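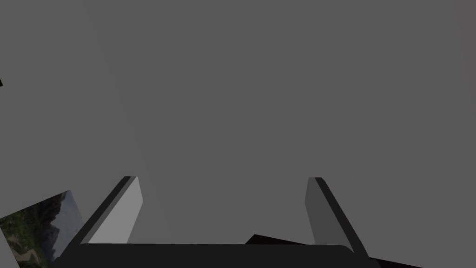

Notice to Residents of the Lower Terrace

The Office of Water and Grounds at Fultden wishes to inform all households that the river will be returned to its former course in September. Residents are asked to remove boats, washing lines and garden chairs from the bank before 5 in the morning.

The river was moved 146 years ago at the request of the Vrettos Mill, which has since closed. The agreement allowed for its return, and the river has now applied in writing. The Office reviewed the letter, found it to be in order, and regrets that the ink has not yet dried.

Eighteen homes stand on the former course. Their owners have been offered rooms in Skidach, on the hill side, with a view of the water. Two households have declined. They state that they have heard it under the kitchen floor for years and would like to be at home when it arrives.

The Office has no rule against this. It asks only that those households leave the front and back doors open, and that they put the lamps upstairs.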